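25th June

I meant to write last night and fell asleep with the budget sheet on my knees, so tonight gets both days. The short version is that we still haven't ordered the arm, and I have come around to thinking that's fine.

Kojo Gyamfi came by after lunch with the second quote from Zerncombe, and we spread everything out on the big table with the coffee and the last of the lemon bars (I ate two, and I'm writing that down because I promised I would). Their arm is the nicer one, no question, but the quote leaves out the gripper, the mounting plate and the shipping, and by the time Kojo had penciled all of that in along the margin he had gone very quiet. Doucet puts everything on one page, even the spare fingers, which come to $312 a pair. I read that line three times. Two little fingers! Still, we'll go through them, so they went in the sheet, and so did the $1370 for the service plan, after a good deal of sighing on both our parts.

What I really wanted to know was where the thing would stand. A base on the floor in front of the counter is cheap and simple, but then it's planted right where a person would stand to wash up, and I kept picturing it and getting nowhere. So Trinity Tran sat down with me and ran the kitchen in simulation, with the arm at the front of the counter and some fruit set out to practice on.

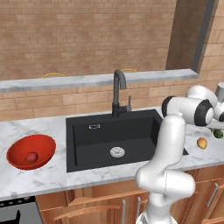
*Trinity's kitchen, arm in front. Red bowl on the left, sink in the middle, most of the fruit over on the right.*

I stared at it for ages. The upright part of the arm comes right up past the front of the counter and hides a piece of the sink, at least from this side, and I could feel my whole tidy floor plan sliding away from me. The bowl is clear over on the other side of the sink from where the gripper is hanging, so reach is the number I have to chase before I chase any discounts. I've written to Doucet to ask for the reach chart and, while I was at it, what a rail would add. Kojo thinks a rail is a luxury. Kojo may well be right, but it costs nothing to ask.

Trinity wants 200 practice runs in the simulator before anybody signs anything, and I said yes — gladly, too, as all it takes is her patience and some computer time. I moved $267 out of the travel line to cover that and felt quite grown up about it.

Tomorrow I have to call Sevton about the floor bolts and find the old Taltau invoice, which I'm nearly sure is in the blue folder. The sheet is saved, the lemon bar pan is soaking, and I'm going to bed.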